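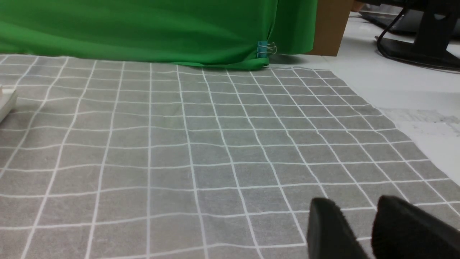 4. How far can the swallowed-coin figures be trusted?

The claim that a handheld metal detector can replace an X-ray in most children who swallow a coin has been repeated so often that it is now treated as settled. We think it is weaker than it looks. The claim leans on two kinds of evidence: small bench tests done by people who already believed in the method, and large sets of emergency department records in which the detector reading was written down after the X-ray had been seen. Neither kind can tell us how the method does in the hands of a tired clinician at 3 a.m. with a crying toddler and a parent who isn't sure what went down.

The records from Trarnport are the largest set we had access to. They cover 2,745 visits in which swallowing an object was listed as the main complaint. On paper this is an impressive number. In practice, the coding was loose. "Swallowed object" was used for coins, for pills stuck in the throat, for food, and in a fair number of visits for things that had gone up the nose. The word "coin" sometimes appears in the nurse's note and not in the doctor's, or the other way around. We found visits where the object was called a coin on arrival and a battery at discharge, with no comment from anyone on the change. This matters a great deal. A coin in the stomach can usually be left to pass. A button battery in the esophagus can burn through tissue within hours, and a detector beeps for both.

To see how bad the problem was, two of us read 400 charts in full, drawn at random from the larger set. We read them separately and then compared. Our disagreements were more common than we would have liked, and most of them came down to the same question: did the person who ran the detector know the X-ray result? The form has no box for this. The time stamps should help, but the detector reading was often entered in a batch with the other notes at the end of the visit, so the stamp tells us when somebody sat down to type. Where the order could not be worked out from the chart, we counted the reading as not blinded. Some readers will think this harsh. We would ask them what they would do instead.

The Drerkdale records are cleaner and less useful. Staff there were trained on the Widik detector before the count began, and a reading was taken only when a trained person was on shift. That makes the results tidy. It also means that night and weekend visits are badly underrepresented, and those are the visits where a quick test without radiation would be most welcome. The good results from Drerkdale may well be real. They describe a department with trained people on hand and time to use the device properly, and we doubt they carry over to one without.

Both sites scored the parent's account of the event with the Amoah checklist, which asks whether the swallowing was seen, how long ago it took place, and whether the child coughed, drooled, or refused food. We have no quarrel with the questions. We do question how the answers are added up. A parent who saw the coin go in and a parent who found an empty purse on the floor can end up with the same score if the second child has been drooling. Drooling in a teething infant is hardly news. The checklist is described in the site protocols as "validated," but the only check we could find compared the score with the opinion of the same clinician who had filled it in.

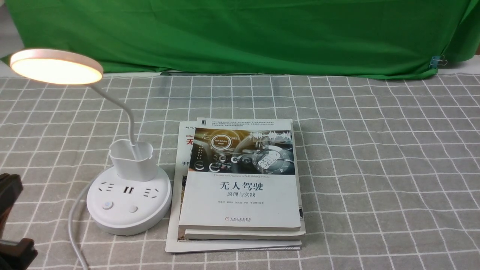

Figure 2. White desk lamp with its light on and a pen holder on the round base, standing on a gray cloth with a white grid, green fabric behind.

The bench work has troubles of its own. Most bench tests place a coin at a known depth in a block of gel or a water tank and sweep the detector over it. The coin lies flat, it is the only metal nearby, and the person holding the detector knows there is a coin to find. Under these conditions a Widik unit does very well, as would many cheaper ones. Children in an emergency department wear snaps, zippers, and underwire hand-me-downs, they lie on beds with steel rails, and they don't hold still. A protocol that says "remove all metal" assumes somebody has checked. In the charts we read, a note that clothing had been removed was rare, although we accept that people often do a thing without writing it down.

There is also the matter of where the object is said to be. The detector gives a signal over the chest or over the belly, and the usual rule is that a signal below the rib margin means the coin has reached the stomach. In small children the distance between a coin held up at the lower end of the esophagus and one that has just passed through is
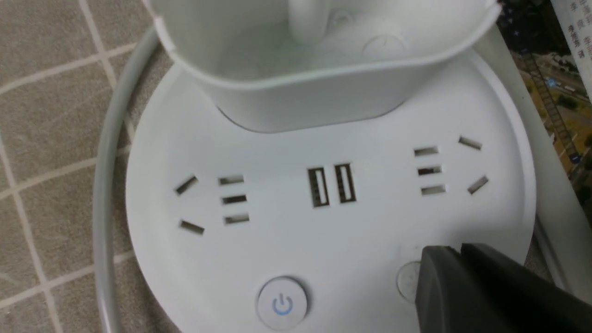

short enough that a small tilt of the wand can move the reading from one side of the line to the other. Several published protocols handle this by calling such cases "indeterminate" and sending them for X-ray, then leaving them out when accuracy is worked out. We put them back in. When that is done for the Trarnport charts, the apparent advantage of the detector shrinks, and for children under 2 we cannot say with any confidence that it remains.

None of this shows that the method fails. It may work well for a school-age child who says plainly that she swallowed a quarter and who has no symptoms. Our complaint is that the existing figures are being used to support a much wider rule, including children who cannot speak and objects that no one saw. Before such a rule is written into a triage sheet, we would want a count in which the reading is recorded and locked before any image is taken, in which the type of object is confirmed by someone other than the person holding the detector, and in which batteries are reported on their own line. The form in use at Trarnport was revised in October to add a box for the object type. The box is optional, and the charts from after the change were not available to us.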